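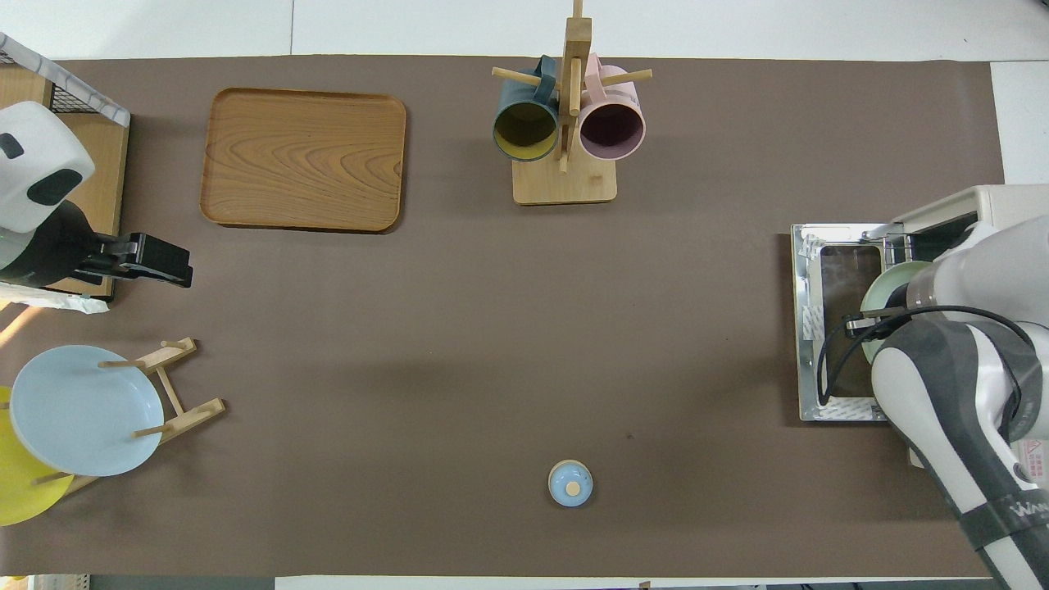
Mug tree with two mugs, serving tray, dish rack and countertop oven on and around the brown mat.

Marsden Tabletop Kitchen
README

Marsden is a set of pictures of everyday kitchenware on a tabletop: mugs, plates, a tray, racks and stands, lids, a small oven. It goes with the Wikano item list, which gives each piece a short name and says where it belongs when the table is put in order. You can use the pictures without the list, but the labels will make more sense with it.

Version 2, January 2, 2019

Contents

pictures/ — 2533 files, one tabletop view per file
labels/ — one text file per picture, same base name
items.txt — the Wikano item list, 32 entries
places.txt — the names used for places on the table
CHANGES.txt — differences from the first version

Item names

Names are lowercase, with the color first and the kind of thing second. A mug with a different color inside gets both colors, outside first, so the pair on the stand are "mug teal mustard" and "mug pink mauve". Plates have one color. The light blue and yellow plates are separate entries, and so is the mint green one.

We say "mug tree" for the wooden post with pegs on a square base. Earlier labels said "mug stand" or "mug holder". Those have been changed everywhere except in the comments field, where annotators wrote whatever they liked and we left it alone.

The small round light blue lid with the wooden knob is "lid blue small". It has its own entry and is never labeled as part of a pot or jar, even when it is sitting on one.

Places

A place is a surface or a holder. The ones you will see most often are mat, tray, mug tree, dish rack, oven and basket. "Mat" means resting directly on the mat. A plate on the tray is labeled tray only.

Plates standing between the pegs of the dish rack are labeled "dish rack, upright". We don't record which slot they are in. Janelle Maglaya started a slot numbering in June and the notes are still in CHANGES.txt, but it was dropped when the rack got turned end for end partway through a batch.

Anything held above a surface and not touching it is labeled "raised". The nearest place goes in the second field with the word "near". The same goes for the oven: a plate over the open door is "raised, near oven" until it rests on something.

Mugs on the tree are "hanging". Which way the mouth faces is recorded for mugs and nothing else.

What is not labeled

The table, the mat itself, furniture behind or beside the table, cords, and cloths or paper at the edge. The wire basket is a place but does not get an item name. If you need the oven door as its own item you will have to add it. At present the door state (open or closed) is a field on the oven.

Known problems

Light blue and mint green get mixed up under the warmer lamp. Anum Chaudhry went back through the plate labels for this version and fixed the ones she was sure of. The rest are marked "color unsure".

Items partly out of view were labeled by one annotator and skipped by another in the first version. They are now labeled whenever the kind of thing can be told. This mostly affects plates in the dish rack.

"Tray" and "mat" were swapped in one batch. Fixed — but if you have the old files, replace the whole labels folder and not single files.

Use

Free for teaching and research. Please name Marsden and the version number if you publish something based on it. Do not mix labels from the two versions.

People

Item list and naming: Nusrat Soomro
Labels: Anum Chaudhry, Janelle Maglaya, Định Tiêu
File checks and this README: Godfrey Rweyemamu

Send corrections to Godfrey with the file name and the line you think is wrong. Corrections to places.txt should go to Nusrat first.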